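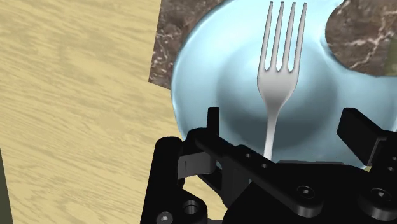 Light blue bowl with a silver fork standing in it.

Prirnmont Community Arts Council
Minutes of the meeting held 31 March 2023 at the Rarholm Gallery

The chair opened the meeting at five past the hour and thanked everyone for coming out in the rain, and thanked the gallery too for letting us have the upstairs room again while the heating downstairs is looked at. Apologies were read. The February minutes were approved with one correction: the choir's spring concert is in the chapel, and the hall is only the backup.

1. Summer mural
The design group has been out to see the north wall of the old Buschmann warehouse, built in 1920, and came back very happy with it. The brick is sound apart from a patch by the loading door. There was a long and friendly talk about whether the painted lettering up near the roof should be kept, and in the end everyone agreed it should, with the mural starting below it. The owners have said yes in principle, and the secretary will ask for that in writing.

2. Small grants
We received 15 applications, which is a lovely number for a first spring round. The reading panel recommended 5 for funding, among them the puppet workshop, the printmaking evenings and the oral history recordings. Agreed. Members asked that the letters to the others be kind ones and mention the fall round.

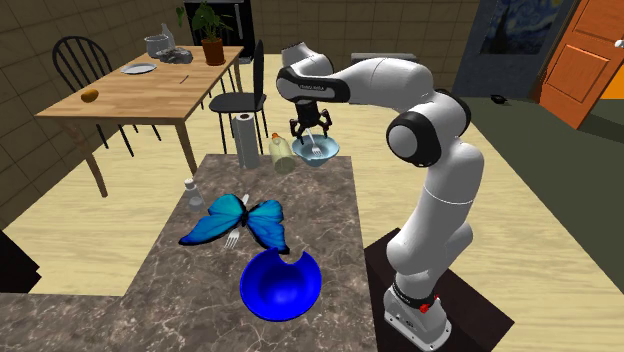 One member stepped out for this item, having a relative in the puppet group, and came back in afterward. It was also suggested that next time the form should ask where the work will be shown, as the panel had to telephone several applicants to find out.

3. Fenora Festival
The music program is nearly full, and the dance school has asked for a longer slot on the opening evening. This was warmly supported so long as the brass band doesn't mind starting a little later. We still need 2 people to look after the sign-in table for the young poets. The poster proofs were passed around and much admired, though several of us felt the dates could be larger.

4. Any other business
The piano at Rarholm needs tuning before the recital; the gallery will arrange it and we will share the cost. A resident wrote to ask about life drawing in the daytime, and the secretary will reply with the spring timetable.

Actions
Secretary: letter to the warehouse owners, grant letters, reply to resident
Design group: revised mural sketch showing the old lettering
Festival group: running order for opening evening, poster dates

The next meeting will be at the library, date to be sent by email.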